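Thu 2 January

Cloth bench, first day back. Building was cold until late morning, so I left the washing for after lunch and did the paperwork on the November batch first.

Where we are: the cream cotton for the Pirnitz napkins came as one long roll, lot 1444. Cut list is 204 pieces including spares. The first ten were cut and hemmed before the break and have been sitting in the gray bin under the window. Two of those had hems that pulled when pressed. I unpicked both and redid them with a longer stitch. Better, though one corner is still bulky where the fold goes over three times. Trim the inside of the corner before turning. I wrote this down in November as well and then did not do it.

Shrinkage. Marked a square on an offcut with the laundry pen, washed it warm, dried it flat. It came back shorter along the length and hardly changed across. So the long side needs extra allowance and the short side can stay as drafted. I have penciled the change on the paper pattern but not on the card one. Do not cut from the card until it matches.

Also tried the Masri starch on another offcut. Mixed it weak, as on the packet, then stronger. The weak mix gives a softer hand and still takes a fold. The strong one left a bloom on the cloth that brushed off but came back with the iron. Using the weak mix from here on.

Folding trials in the afternoon on the pale table. The surface is smooth enough that plain cloth slides when you pull one corner, and the opposite corner follows it. Good for squaring up, bad for holding a crease. Pressing with the flat of the hand from the middle outward works better than dragging an edge.
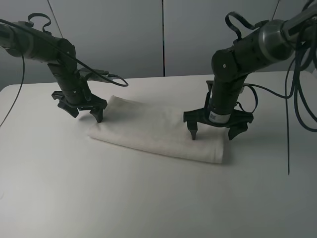

Plain cream piece on the pale table, unfolded. Wrinkles through the middle.

Wrinkles in the middle matter more than I thought. If they are still there at the first fold they get trapped, and the second fold sets them as a hard line. Smooth first, check the corners, then fold. Taking the extra time on this saved a trip back to the ironing board on most of the afternoon's pieces.

Order that gave the neatest stack: long edge to long edge, press, short edge to short edge, press, then a last fold with the hemmed edge inside. Going short edge first leaves the bulky corner on the outside and the stack leans.

Stack test: ten folded pieces under the 900 g weight until closing. Edges stayed in line, no slipping. The top one had a dent from the rim of the weight, so put a board between next time.

Sent a note to Nomisano asking whether they want the labels sewn into the hem or on the face. If it is the hem, that has to be decided before the rest are stitched, so no more hemming until they answer. Cutting can go on.

The Plandimeck folder has the old size chart in it. I have moved that to the back and put the new one in front.

To do:
Transfer the length change to the card pattern.
New blade for the rotary cutter, the old one skips.
Rewash one of the starched pieces and see if the fold line comes out.
Find the second laundry pen.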